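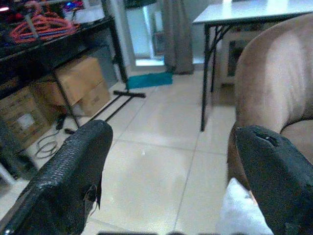 图 1 铺浅色地砖的室内地面。

打印本页 | 用电子邮件发送

4 浅色地面与“洁净感”：证据究竟有多少

4.1 一个被反复引用的说法

在室内材料的选型文献里，“浅色地面显得更干净”几乎已经成了开场白。设计手册这样写，物业培训教材这样写，供应商的样册更是如此，有的还会补上半句：使用者因此更爱惜环境，保洁支出随之下降。本节只讨论这一说法的依据。我们在整理前人材料时发现，多数文献引用的是另一篇文献的引言，追到源头，剩下的经验材料相当单薄，而且测量的东西并不一致。

至少有三件事被混在一起谈。其一是地面的实际污染量，即单位面积上能收集到多少灰尘和有机残留；其二是污渍的可见度，取决于污渍与底色的明度差、表面光泽和照明方向；其三是使用者对整个空间“干净不干净”的主观判断。底色对第二件事的影响有物理上的道理，对第一件事看不出有什么理由产生影响，对第三件事的影响则要经过好几道中间环节，哪一道都可能断掉。把问卷里“感觉更干净”的分数当作“更干净”来引用，等于跳过了全部环节。

这种混用并非只出现在营销材料中。Virncombe 门厅改造的总结报告先给出使用者满意度的提升，下一段便称“卫生水平明显改善”，两段之间没有任何采样数据。报告后来被多篇综述收入“浅色地面改善卫生”的证据表。我们不认为作者有意误导，但表格一旦列好，后来的人就很少再翻原文了。

4.2 Anesstead 调查的再分析

在能找到原始数据的研究中，规模最大的是 Anesstead 的问卷调查，共回收有效问卷 3,000 份。受访者在离开建筑时对地面、墙面、卫生间和整体环境分别打分，地面按色调记为浅、中、深三档。原报告的结论是浅色组的洁净感评分显著高于深色组，两组差异通过了常规的显著性检验。

样本量这么大，通过检验并不稀奇。值得问的是差异有多大，以及它能不能归到颜色头上。就前一个问题，原报告正文没有给出效应量，只有附录中的分组均值和标准差；据此推算，差异在评分量表上远不足一档。就后一个问题，麻烦更多。浅色组的建筑整体较新，深色组则集中在几栋年代较久的楼里，后者的墙面、灯具和卫生间评分也都偏低。一栋灯光昏暗、墙皮起鼓的楼，地面得分低，很难说是地面颜色造成的。

我们请求并获得了逐份数据，以建筑为单位重新估计。把墙面评分和照明评分放入模型后，地面色调的系数缩小到与零难以区分的程度。这一做法也可以反驳：墙面评分本身可能受地面颜色影响，控制它会把一部分真实效应也扣掉。我们承认这个可能。但这个反驳若成立，恰好说明问卷设计无法把两者拆开，原报告的因果表述同样站不住。

还有一个较少有人提到的问题。受访者在“离开建筑时”作答，而不同建筑的问卷发放时段不同。有几栋楼在上午保洁刚结束后发放，另一些则在傍晚。附录给出了各楼的发放时段，却没有给出保洁时刻表，我们去信询问，得到的答复是当时没有记录。只要时段与色调稍有相关，结果就会偏，偏向哪边无从判断。

4.3 Justgate 的污渍辨认试验

与问卷相比，Justgate 的试验至少把变量控制住了。研究者制备了 60 块样板，涵盖不同明度与光泽，在上面施加定量的灰尘、茶渍和鞋底橡胶痕，请 12 名受试者在固定照度下判断“是否需要清洁”。结果大体符合常识：茶渍和橡胶痕在浅色样板上更容易被认出，干燥的浅色灰尘在深色样板上更容易被认出，中等明度且带有细碎纹理的样板对各种污渍都最能遮掩。

如果认真对待这个结果，“浅色显得更干净”就需要大幅改写。在雨天进出频繁的门厅，主要污染物是深色的泥水和鞋印，浅色地面应当显得更脏；在以织物纤维和浮尘为主的室内，情形才可能反过来。引用 Justgate 试验的文献却常常只取后半段，把“浅色样板上浮尘不显眼”写成“浅色地面显得更干净”，前半段不见了踪影。

试验本身也有局限。受试者全部是同一机构的职员，年龄结构偏轻。样板尺寸小，摆放在视线下方，受试者知道自己的任务是找污渍，这与人走进一间屋子时的漫不经心相差很远。照度固定为 300 勒克斯，光从正上方来；真实房间里，窗边掠射的光会把深色亮光砖上的每一道水痕都照出来，而在浅色哑光砖上影响较小。光泽与明度在样板中没有完全交叉，亮光的浅色样板偏少，因此“颜色的作用”里可能掺着光泽的作用。

填缝材料被完全忽略了。样板是单块的，没有砖缝，而在实际铺贴的地面上，浅色砖配浅色缝，用上一段时间之后，缝往往先变色。使用者抱怨“地砖旧了脏了”，说的究竟是砖还是缝，现有问卷没有一份问过。我们认为这一点对洁净感的影响可能大于砖面明度本身，不过目前只是猜测，手头没有数据支持。

4.4 “使用者会更爱惜”

从洁净感推到行为，再推到节约保洁费用，是这条论证中最薄弱的一段。常见的依据是 Savolainen 早年的一份工作论文。Lauri Savolainen 在文中提出，使用者会根据所见的整洁程度调整自己的行为，环境越整洁，乱丢杂物者越少。文章的理论部分写得谨慎，通篇用“可能”“有待检验”，经验部分仅为一处公共大厅的前后对比，没有对照场所。改造前后除地面外，垃圾桶的数量和位置也变了，作者自己在脚注里写明了这一点。

后来的引用者没有把脚注带上。在我们查阅的文献中，有的称该文“证实”了浅色地面减少乱丢行为，有的甚至引出具体的节省比例，而原文中根本没有费用数据。我们追查过这一比例，它最早见于 Châu 项目的一份投标说明，未注出处。此后每被引用一次，限定词就少一点。

即便承认整洁环境会约束行为，也不能由此断定浅色地面会节约费用。约束效应来自“看起来整洁”，而依照 Justgate 的结果，浅色地面要在深色污渍较多的场所看起来整洁，恰恰需要更勤的清洁。若保洁频次不变，使用者看到的脚印更多，效应应当朝相反方向走；若保洁频次提高，费用又从何省起？Châu 的投标说明对此只字未提。

我们与该项目的保洁主管谈过。她对颜色之争兴趣不大，更在意的是入口刮泥垫够不够长，以及周六下午能不能排上人。据她的经验，垫子短一截，里面铺什么颜色的砖都一样要拖。这是一个人的说法，不能当证据用，但它指向的变量在前述各项研究里都没有出现。

4.5 几点可以保留的判断

以现有材料，我们愿意接受的判断很有限。污渍的可见度随污渍与底色的明度差变化，这在受控条件下得到了支持，方向取决于污渍种类。浅色地面反射较多的光，会使房间在同等灯具下更亮，而较亮的房间常被评为较干净；这条路径有一定可信度，但照明能达到同样的目的，并且不必撬掉旧砖。至于浅色地面减少实际污染、改变使用者行为或降低保洁支出，我们没有找到可以支撑的研究。

也应当说明，没有证据与证明无效是两回事。上述研究大多没有能力检出中等大小的效应，或者检出了也无法归因。若有人在同一栋建筑的对称两翼铺设明度不同、光泽相同、填缝相同的地面，固定保洁班次，同时测量采样污染量和使用者评分，至少一年，包括多雨的月份，结果会比目前全部问卷加在一起更有用。我们曾向两家建筑业主提出过这种安排，均因施工排期未能实现。其中一家在三月回信，表示已按样册选定了浅色砖。

下一节讨论防滑等级与表面粗糙度的测定，那里的测量方法较为统一，但同样存在湿态与干态数据混用的情况。

打印本页 | 用电子邮件发送

读者评论

灰缝：4.3 讲填缝那一段应该单独写一篇。我家厨房换砖时砖面一点事没有，缝两年就黄了，客人来了都说地砖旧。

lao_wuye：做物业的，完全同意刮泥垫那段。但是作者对样册也太苛刻了，样册本来就是卖东西的，谁拿它当论文看？

半亩：回楼上，4.4 说的就是有人拿它当论文引。想问作者，Anesstead 的逐份数据能不能公开？附录里只有均值，没法复算。

M. 木：控制墙面评分这一步我仍然不信服。中介变量放进模型，系数变小是意料之中，正文虽然承认了，摘要里却没提。建议补一个不控制墙面、只控制建筑年代的结果。

联系我们 | 版权所有，未经许可不得转载 | 返回顶部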